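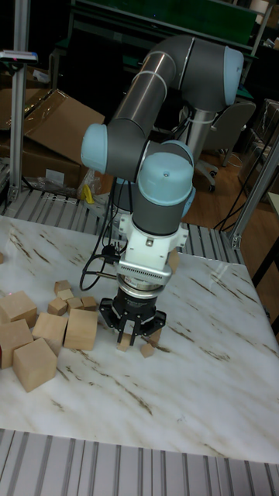 Pince à trois doigts et petits blocs de bois clair sur plateau blanc veiné de brun.

Rudgate, l'intégrale - coffret DVD
Éditions Padilla
En stock - expédié sous deux jours ouvrés

Le mot de la boutique

Bon, je ne vais pas faire semblant d'être neutre : Rudgate, c'est LA série pour laquelle j'ai séché des anniversaires. Alors quand les éditions Padilla m'ont prévenue qu'un coffret se préparait, j'en ai commandé beaucoup trop, et une partie de la pile est encore dans mon couloir. Servez-vous !

Pour celles et ceux qui arrivent sans rien savoir : on est en 1907, à Ustlow, petite ville d'eaux où tout le monde se connaît et où le théâtre municipal est au bord de la faillite. Débarque Anselme Somton, comédien sur le retour, criblé de dettes, qui promet au maire une saison complète alors qu'il n'a ni troupe ni décors (ni manteau d'hiver, au premier épisode). Le rôle est tenu par Wim De Graaf, et si vous ne le connaissez que par les magazines, ses ruptures, ses lunettes fumées et son fameux départ de plateau en direct, préparez-vous à changer d'avis sur le bonhomme. Il est drôle, il est odieux, il pleure très bien. La scène de la loge dans la deuxième saison, je l'ai vue je ne sais combien de fois et je me fais avoir chaque fois.

Ce qu'il y a dans le coffret

Les 27 épisodes, en version originale et en version française, avec sous-titres français pour tout, y compris les bonus. Un livret de 16 pages avec des photos de plateau en noir et blanc et un texte assez long de la costumière, que j'ai lu d'une traite dans le tram. Et puis un disque de suppléments, le vrai morceau pour les fans : des essais de casting, un bêtisier un peu court (dommage) et surtout un entretien avec Wim De Graaf filmé dans sa cuisine, où il parle enfin de la dernière saison.

Je ne vous raconte pas tout, mais il revient sur la dispute avec la production, celle dont la presse a fait ses choux gras. Sa version est nettement moins glamour : une histoire de planning, de fatigue et d'un monologue coupé au montage sans qu'on le prévienne. Il dit aussi qu'il n'a jamais revu le dernier épisode. Le monologue en question est d'ailleurs sur le disque, en entier, et à mon avis il aurait dû rester.

L'image et le son

La première saison a du grain, c'est comme ça depuis toujours, et les scènes de nuit restent sombres malgré le travail fait sur l'étalonnage. À partir de la deuxième, c'est superbe, les velours rouges du théâtre surtout. Côté son, la version originale est très propre. La version française est celle de la diffusion télé, avec la voix de Somton qui change en cours de route (on s'y fait, mais ça surprend !). Je conseille la VO si vous avez le choix, De Graaf a une façon de traîner sur les fins de phrases qu'aucun doublage ne rend.

Côté pratique

C'est un tirage de 3000 exemplaires, sorti en mai 2023, et Padilla ne parle pas de réédition pour le moment. Le boîtier est en carton rigide avec un étui qui coulisse. Il est joli, mais les coins marquent vite, donc j'emballe chaque commande dans un double carton. Si le vôtre arrive quand même abîmé, envoyez-moi un message par le formulaire de contact, je fais l'échange sans discuter.

Zone 2 uniquement. Il n'existe pas de Blu-ray, on me le demande toutes les semaines et j'aimerais bien moi aussi.

Vos questions les plus fréquentes

Le téléfilm de Noël est-il inclus ?
Non, hélas. Les droits sont chez un autre éditeur. Il traîne parfois en occasion, je le signale dans la lettre de la boutique quand j'en trouve un.

On peut commencer par la deuxième saison ?
On peut, mais vous rateriez l'arrivée à la gare et toute l'affaire du piano. Allez, commencez au début.

Ça convient à des ados ?
Les miens ont accroché vers treize ans. Il y a un duel et pas mal de jurons, un épisode plus dur sur la fin. Rien de bien méchant sinon.

Avez-vous des exemplaires signés ?
J'en ai eu une poignée en mars, en précommande, et ils sont partis dans la matinée. Je n'en attends pas d'autres.

À voir aussi dans la boutique

L'affiche de la saison 2 (roulée, jamais pliée)
La bande originale en CD
Le lot de cartes postales « Théâtre d'Ustlow »

Retrait possible à la boutique aux heures d'ouverture, pensez à cocher la case au moment du paiement. Pour un paquet cadeau, écrivez-le dans le champ « commentaire » avec le petit mot à glisser dedans, je le recopie à la main.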